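Plovness工作室官方账号
《Nasora》1.4版本更新说明,共9条,请各位玩家依序阅读。 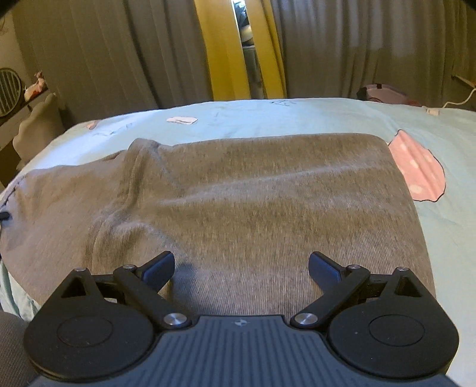 1/9 更新时间与范围
《Nasora》1.4版本定于10/02/2024上午开放下载。本次更新适用于电脑版全部语言版本,掌机版须待平台方审核完成后另行公告。更新期间联机大厅暂停服务,单人战役可照常离线进行。未完成更新的客户端将无法进入联机大厅,但可继续读取本地存档。

2/9 新区域“盐阶”
本版本新增区域“盐阶”,位于旧王道以北,完成第三章主线后开放。该区域由台地、干涸水渠与地下档案库构成,地下部分每次进入时重新生成,地表部分固定不变。区域内设有两处营地,均可存放物品、更换随从。区域任务剧本由叙事组Dzifa Laryea撰写,主线围绕一份失踪的水权契约展开。玩家在契约归属问题上的选择,将影响第五章中河谷诸镇的态度,选定后不可更改。

3/9 职业调整
“执灯人”职业的守夜技能自上线以来争议较多。本次调整后,守夜持续时间缩短,施放期间允许移动,但不再叠加营火增益。“掘墓者”的铲击判定范围与动画重新对齐。“游商”的议价技能现对盐阶全部商人生效。各职业均获赠一次免费重置天赋的机会,在任意营地与书记官对话即可使用。该次机会不设期限,不可转让至其他角色。

4/9 物品与经济
仓库上限提升至40格,已购买扩展仓库的玩家,其扩展部分照常叠加。铁匠铺修理费用改为按耐久损失计算,不再按装备等级计算。盐阶商人不收旧铜币,请提前在王道驿站兑换。拍卖行挂单手续费维持不变。部分任务物品此前可误售予商人,现已统一锁定;已误售者登录后将在信箱中收到补发。

5/9 联机
联机小队仍以四人为限。房主离线后,主机权限将自动移交予在队时间最长的成员,小队进度予以保留。跨区组队延迟较高的问题,经网络组Algirdas Laur与同事排查,确认与Pludeck中继节点的分配规则有关,该规则已于本版本中改写。如更新后仍出现频繁掉线,请在设置页导出网络日志并随工单提交。

6/9 错误修复
测试服开放期间,本工作室共收到玩家反馈1427份,谨此致谢。已修复的主要问题如下:
第二章渡口剧情中,船夫在特定对话后不再出现。
携带两名随从进入塔楼时,其中一名可能滞留于门外。
繁体中文字幕在过场动画中提前消失。
使用手柄时,地图标记无法删除。
快速存档与自动存档同时触发时,存档缩略图显示错误。
拉脱维亚语版本中,部分武器说明误用旧译名。该项由本地化负责人Ieva Lapiņa逐条校订。

7/9 已知问题
以下问题尚未解决,将在后续补丁中处理:盐阶地下档案库在低画质设置下,远处阴影偶有闪烁;随从“Mthembu”在雨天不会使用避雨动作;部分超宽屏显示器上,制作界面的右侧栏文字重叠。Mthembu的对话与战斗功能不受影响。遇到界面重叠的玩家,可暂将界面缩放调低一档。上述问题无须重复提交工单。

8/9 存档说明
1.3版本存档可直接读取,首次读取时系统将进行格式转换,转换后的存档不能在旧版本中使用。建议玩家在更新前自行备份存档文件夹。1.1及更早版本的存档,须先以1.3版本打开并保存一次,再行更新。云存档用户请确认同步完成后再关闭客户端。安装模组的玩家请先停用全部模组,待模组作者发布兼容版本后再行启用。因模组冲突造成的存档损坏,客服部门可协助检查,但无法保证恢复。

9/9 后续安排
下一次内容更新计划于5月推出,拟开放第六章及新的难度选项,具体日期以本账号公告为准。原声音乐第二辑由作曲Laimutė Bite完成录制,收录盐阶区域全部曲目,上架时间另行通知。社区美术征集活动继续进行,投稿须为本人原创作品,请勿重复投递,评选工作由美术总监Ivars Krūmiņa主持。

客服工单请通过游戏内“帮助”页面提交,并注明平台、版本号及问题发生的章节。本账号私信不受理账号找回与退款事宜。

Plovness工作室《Nasora》项目组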